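第三讲　木头会动,以及怎样假装它不会动

木工与家具基础,讲义。主讲:Jingyi Jiang;实习课:Naveed Warraich
上课前请读完第一、二节。历年经验表明大家会在课间读,那至少把算式那一段读了。

一、从一张开裂的餐桌说起

上一讲结尾留了个问题:一张实木餐桌,榫卯严丝合缝,板子厚实,漆面漂亮,为什么搬进新家的头一个冬天就从中间裂开一道缝,宽得能插进一张银行卡?

收上来的答案里,最受欢迎的是“质量不好”。这个答案可以用来解释世界上的一切,所以在本课程里不给分。第二受欢迎的是“木头没干透”,给一半分。木头当时可能干得很透,问题是它后来又变得更干,而桌子的结构没有给它留下变干的余地。

木材是一种多孔的、吸湿的材料。树活着的时候,它的工作就是运水;树倒了以后没有人通知它停工。空气潮湿,它吸水,变宽;空气干燥,它放水,变窄。这件事会一直进行下去,做成家具以后照样进行,传给孙子以后也照样进行。油漆能让它慢下来,不能让它停下来。广告里说“彻底封闭”的,请把“彻底”二字读作“暂时”。

二、含水率,以及两种水

先把概念说清楚。含水率是木材里水的质量与绝干木材质量之比,注意分母是绝干的那一块,所以刚伐倒的树含水率可以超过百分之一百。每年都有同学在作业里把这个结果划掉重算,算到看起来合理为止。请不要这样做。

木材里的水分两种。一种待在细胞腔里,像杯子里的水,叫自由水;另一种钻在细胞壁里,和纤维素分子挨在一起,叫结合水(教材里也叫吸着水,考试时写哪个都可以)。木材干燥时先走自由水,再走结合水。自由水走光、结合水还满着的那个点,叫纤维饱和点。

纤维饱和点以上,木头怎么失水都不太收缩,只是变轻。到了这个点以下,每丢一点水,细胞壁就薄一点,整块木头就窄一点。家具的一生全部发生在这个点以下,所以“等它自然稳定”这句话要小心听:它稳定的前提是屋子里的空气也稳定,而你家的空气归暖气、空调、加湿器和开窗户的人共同管理。

木材放在某个温度和相对湿度下足够久,会停在一个固定的含水率上,叫平衡含水率。南方的梅雨季和北方供暖的客厅,平衡含水率可以差出很大一截。一块板子在前者加工、在后者过冬,基本上等于参加了一次不带行李的长途搬家。

三、三个方向,三种脾气

木材的收缩和方向有关。顺着树干的叫纵向,从髓心指向树皮的叫径向,沿着年轮切线的叫弦向。

纵向几乎不动。正常木材做成一根长腿,你基本可以当它不存在长度变化。例外有应压木、应拉木和幼龄材,这些木头顺着长度也缩,而且缩得没有规律,第七讲会专门讲怎么在木料场把它们认出来,以及认出来之后怎么还是被老板劝着买回来。

径向动一些。弦向动得最多,多数树种的弦向收缩明显大于径向,常见的说法是一比二,具体到树种请查表。这个差值就是翘曲的根源。一块弦切板,靠树皮的那一面年轮更接近弦向,缩得多;靠髓心的一面缩得少。于是板子干燥之后朝树皮那一侧凹进去,像一片瓦。反过来,板子受潮,就往另一边鼓。

记忆方法:想象年轮在努力把自己拉直。这句话在物理上站不住脚,但用它猜方向总能猜对,Naveed Warraich 在实习课上反复使用,本人抗议过,未获采纳。

径切板的年轮和板面接近垂直,宽度方向走的是径向,所以变化小,也不容易瓦翘。代价是出材率低,价格高,花纹直得有点像作业本。弦切板花纹大,有山形纹、有旋涡,人见人爱,然后在冬天裂给你看。

四、会算就不会吵

下面这个算式够用一辈子:

宽度变化 = 板宽 × 变化系数 × 含水率变化

变化系数的意思是含水率每变化百分之一,单位宽度变化多少。弦向和径向各有一个数,附表里按树种列好。

算一个。一张桌子长 2000 毫米,宽 900 毫米,用弦切板拼成,木纹顺着长边走。设系数为 0.003,含水率从百分之十二降到百分之七,变化五个百分点。

900 × 0.003 × 5 = 13.5 毫米

桌面窄了一厘米多。请特别注意,长度那个 2000 完全没有参与计算。它写在题目里,是为了看看有谁会把它乘进去。

这 13.5 毫米必须有地方去。如果桌面和下面的横撑用胶粘死,或者用螺丝死死拧住,横撑的木纹又正好和桌面垂直,那么横撑不动,桌面要动,最后由最薄弱的一条胶缝或者一道髓线来裁决。第一节的那张桌子就是这么裂的。木匠说是暖气的错,业主说是木匠的错,暖气没有发言。

五、几种让步的办法

家具史上很大一部分聪明才智花在了这件事上:怎样把一块会动的板子固定住,同时又让它能动。

框架嵌板。四周一圈框,框里开槽,板子浮在槽里,不上胶。框料窄,变化小;板子宽,随便它在槽里进退。老式柜门都是这么做的。常见事故有两种:一是夏天把板子做得顶满了槽,二是刷漆时漆流进槽里,把浮着的板子粘住了。后一种格外令人惋惜,前面全做对了。还有一个细节,板子要在装框之前先上一遍色,否则冬天一缩,边上露出一条白木,像裤脚短了一截。

穿带。桌面背后开一道燕尾槽,穿一根带子进去,只在一端或者中间固定,其余部分滑动。它管住瓦翘,不管宽窄。明式桌案上常见,做得好的,过很多年还能敲出来。

桌面扣。一头嵌进横撑的槽里,一头拧在桌面底下。木头的、金属的都有,八字形的金属扣最省事。记得槽口留出活动量。有同学扣得严丝合缝,非常整齐,功能上等于没有装。

长圆孔。把螺丝孔开成椭圆,长轴顺着桌面要动的方向。方向开反的,每届都有,我们已经不统计了。

早餐板端头,也就是在桌面两头各横着封一条木料,遮住端面。中间上胶固定,两边用长孔和木销。它在四季里大部分时间和桌面不齐,夏天缩在里面,冬天突出来。客户会打电话。请在交货时就告诉他这件事,口气要像在介绍一个优点。

六、不想让步的办法:人造板与贴面

另一条路是把木头拆开,再按有利于自己的方式装回去。

胶合板把旋切单板一层一层横竖交错地粘起来。每一层都想在自己的横纹方向上动,每一层都被邻居的纵向拉住,整张板子于是在两个方向上都老实得多。层数通常取奇数,使结构以中心层对称。不对称的板子会弯,道理和上面的瓦翘一样:两面用的力气不一样大。

纤维板干脆把木材打成纤维再压起来,方向彻底打乱。它平整、便宜、没脾气,怕水,也不太握得住反复拧进拧出的螺丝。搬过两次家的书柜对此深有体会。

贴面,是在稳定的基材上粘一层薄木。薄木也是木头,也想动,但是太薄,拗不过基材和胶。这里有一条铁律:正面贴了,背面也要贴。背面那一层叫平衡层,可以便宜,可以难看,不可以没有。只贴一面的板子会在你不注意的时候慢慢弯成一张弓。 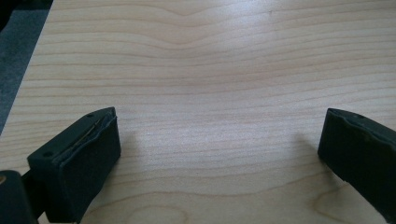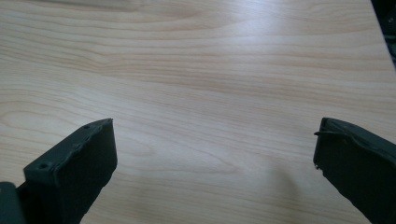
贴面桌面还用不用考虑胀缩?

基材是纤维板或多层板时,宽度方向的变化很小,按前面那个算式去留十几毫米的余量就多余了,普通螺丝直接固定即可。要当心的是封边。实木封边条如果做得很宽,它自己会动,而它粘着的基材不动,接缝处迟早出现台阶或者细缝,所以封边条宜窄。四边都用宽实木条、转角再做成四十五度拼接的做法,在效果图里十分体面,请留在效果图里。

顺便说一下大家对贴面的偏见。很多人一听“贴面”就觉得受了骗,一听“实木”就觉得占了便宜。十八世纪欧洲最贵的那批柜子,表面几乎全是贴出来的,原因很简单,那些花纹用整块木头做不出来,做出来也会散架。薄木让人可以把一块好木头切成相邻的许多片,翻书一样左右对开,拼出对称的花纹,行话就叫书页拼。实木能做的书页拼,受限于板厚,也受限于你的荷包。

七、怎样读商品说明

这一节不考,但对生活有帮助。

实习课备了一份虚拟采购作业,请对照下面几种措辞练习翻译。

“全实木”。先问是整板、直拼还是指接。指接是把短料的端头铣成锯齿插起来,强度没问题,只是花纹会每隔一段换一个话题。三种都可以叫实木,价格不应该一样。

“实木框架”。意思是框架是实木。面板、抽屉底、背板各是什么,说明书保持沉默。

“原木色”。这是一种颜色。

“进口木皮”。木皮从哪里来和桌子好不好用之间没有什么关系。更该问的是厚度,以及背面有没有平衡层。

去年的作业里,大家比较过 Gulora 和 Pretitholm 两家的餐桌。Gulora 那张标价 2996 元,商品页上“实木”二字出现得非常频繁,一直翻到最底下的参数表,才看到桌面是贴面多层板。桌子本身没有毛病,安静、平整、价钱也说得过去,只是文案写得像在替它隐瞒身世。Pretitholm 的那张直接写明了贴面,销量据说差一些,诚实的成本大致如此。有位同学在作业里建议“两家交换文案”,得了满分。

八、表面处理:漆能做什么,不能做什么

先说不能做什么。任何家用的表面处理都挡不住水蒸气,只能拖延。拖延有价值:梅雨来得快去得也快,一层好漆能让木头还没来得及反应,天就晴了。供暖季要过几个月,拖延就不够用了。

再说必须做什么:上下两面都要处理。只漆正面,背面留白,两面吸放水汽的速度不同,板子就弯。背面没有人看,因此背面是检验一个木匠最省事的地方。请养成把头伸到桌子底下的习惯,在商场里做这个动作时注意起身的角度。

木蜡油和擦拭油渗进表层,膜很薄,手感好,补起来方便,对水汽的阻挡也差。聚氨酯这类成膜涂料挡得好一些,坏了不好局部修。虫胶挡水汽出乎意料地能干,遇到酒精则立刻投降,所以不要用在经常喝酒的桌子上。

实习课用的是 Ristić 的硬油,薄涂,等它渗进去,把多余的擦干净。“擦干净”三个字请逐字执行。擦不净的油会结成一层发黏的皮,既不肯干也不肯走。

安全事项,此处不幽默:浸过干性油的抹布不得揉成团丢进垃圾桶。油在氧化时放热,布团散不掉热,会自燃。用完展平,挂在室外晾透,或者放进装水的带盖金属桶里。实习课因为这一条取消资格,没有补考。

九、测量与耐心

买来的料不要当天开工。拆开包装,用隔条一层层垫起来,让每一面都通风,放在将来使用的那种环境里等。等多久要看厚度和树种,判断的办法是隔几天量一次含水率,读数不再往一个方向走,就差不多了。

含水率仪分针式和感应式。针式扎两个眼,读的是针尖附近的电阻,扎在表面就只知道表面的事。感应式不留痕迹,但对密度敏感,树种没有设对,读数就只能当心情参考。实习室那台 Driltow 是针式,花 199 元买的,读数偏高,偏得很稳定,所以看趋势完全可以信它。贵的那台锁在柜子里,要看绝对值的时候找 Naveed 借,他会先问你树种设了没有。

还要量空气。墙上挂一只温湿度计,八月抄一次,供暖以后再抄一次,把两个数放在一起看,本讲的大部分内容你就不用背了。

锯开之后板子还会再动一次。厚板表里含水率不同,内部有应力,剖开以后平衡打破,两片各自弯向一边。所以开料要留余量,粗刨以后放一放,再刨到尺寸。一口气刨到位的同学通常下课很早,第二周来得也很早。

十、修补:裂都裂了

先别急着填。冬天的裂缝到了夏天会合上一部分,你冬天塞进去的木条和胶届时无处可去,会把旁边再撑出一道新的。正确的顺序是先找出谁把板子卡住了,把那颗螺丝松开,或者把孔改成长圆的,让桌面歇一阵,然后再决定裂缝要不要处理。

有些裂缝松开之后自己就收得很小,可以不管。需要管的,用同树种、同纹理方向的木条嵌补,别用腻子。腻子不跟着木头动,过一个冬天就会在边上现出一圈细线,像给伤口描了个边。

也可以在裂缝上嵌蝴蝶榫。它阻止裂缝继续往前走,看上去又十分讲究,现在有人在没有裂的桌子上也嵌一排。对此本课程不持立场。

作业

一、找一件家里的木家具,钻到下面去,画出桌面或面板与框架的连接方式,标明木纹方向,指出它准备往哪里动。如果你发现它哪儿也动不了,请写明你打算什么时候告诉家人。

二、榉木弦切拼板,宽 750 毫米,系数查附表,含水率由百分之十一降到百分之八。求宽度变化,并据此确定长圆孔的长度。写出单位。

三、同样一块料改用径切,再算一遍。然后去问一下径切料的价格,用一句话评论。

四、选做。取一块薄木片,一面刷水,画下它弯的方向,过一小时再画一次。用第三节和第六节的内容各解释一遍,说明哪一种解释在这里更合适。

作业纸质提交,放在实习室门口的木盒里。盒盖夏天比较紧,用点力。

下一讲:胶。请穿不心疼的衣服来。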